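Simulation Room Licence, Two-Arm Domestic Set
Product group: planning and pre-purchase
Supplied by Simanjuntak, Tostlow office

The Tondar room licence gives a buyer a simulated living space in which to try a two-arm mobile robot before any hardware is ordered. It is meant for people who have to put a figure in a budget and defend it: reach, table height, gripper type and the floor area to be kept clear.

The licence covers one room, one robot body and one set of loose objects. Further rooms are priced separately. The robot body is fixed at purchase and can be changed once during the licence term without charge.

Reach and approach

Most enquiries concern the distance between the robot body and the work surface. In the standard room the work surface is a low white table, approached from one end. The arms have to clear the robot's own shoulder panels before they can be brought over the table, and this sets the nearest useful parking position. Buyers who intend to use a higher surface should enter its height in the planning sheet before running any trial.
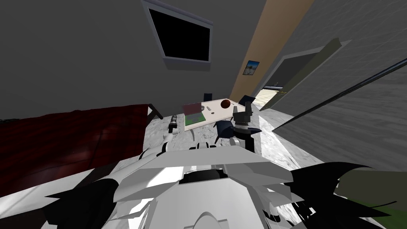 Fig. 1. Table approach, left arm extended, right gripper forward of the body.

The view from the head is partly blocked by the wrist whenever a gripper is held between the body and the table. Allow for this when choosing cameras. A single head camera is included in the base price. Wrist cameras are an option, and one is needed for each arm.

Loose objects

Objects can be swapped between trials. Mass and friction are set per object and may be edited. The default values are suitable for comparing one gripper with another, but they should not be used to work out motor ratings. Small flat items are the hardest to plan for and should be tried early, as they tend to decide the choice of fingertip.

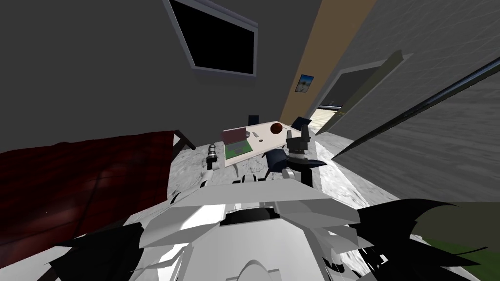

Fig. 2. Both arms raised at the table; open laptop and round brown object on the table top.

Buyers replacing an existing manual task should list the objects they expect to handle and send the list with the order. Objects outside the standard set are modelled to order from supplied measurements. Scanned models are accepted if they are closed surfaces.

Licence and budget figures

Term: 3 months, renewable
Seats: 4 named users
Trials stored: 100 per seat
Longest single trial: 60 minutes
Room models included: one
Robot bodies included: one
Wrist cameras: option, priced per arm
Custom objects: option, priced per object

The licence does not include a workstation. A machine already used for three-dimensional drawing work is normally adequate, but check the graphics memory against the planning sheet. Training is charged by the day and can be given at Tostlow or at the buyer's site. Travel to Gritunthorpe is included in the day rate.

Gripper selection

The parallel two-finger gripper is the lowest-cost option and should be budgeted first. Record the opening width needed for the largest object and the closing force needed for the heaviest.
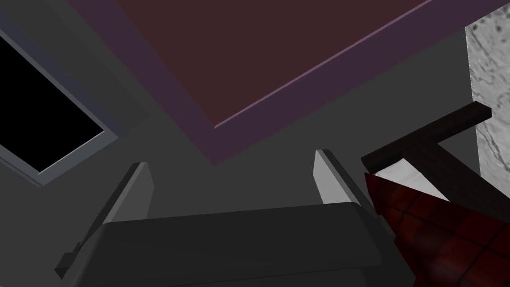
Page last changed: December 27, 2023

The wrist view is used for checking finger clearance against furniture. Soft furnishings and timber edges close to the work area should be left in the model during these checks, even where the task itself is confined to the table. Removing them gives a clearance that the real room will not match.

Trial logs are exported as plain tables and can be attached to a purchase request. The gripper section of the planning sheet was revised in November; earlier copies lack the field for finger length and should be discarded.

Quotations and planning sheets: Zeeshan Dogar, equipment sales, Simanjuntak, Tostlow. State the robot body, the number of arms to be fitted with cameras and the required start date.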